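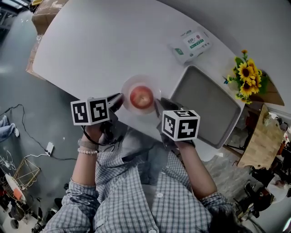
Opinion | Food & Manners

My office in Arngate has a fruit bowl, and I would like it gone. It arrived in August, after a wellness survey in which we asked for better chairs. We got apples.

I have nothing against apples. I eat them at home, over the sink, like an animal. An apple in an open-plan office is a public performance. The first bite carries 32 desks. The next ten minutes are spent chewing through a phone call, and then you own a core, with the nearest trash can two departments away.

Grapes would be quieter. A banana comes with its own wrapper and some dignity. I put this in the suggestion box and was thanked for my engagement. The chairs, I hear, are under review until spring.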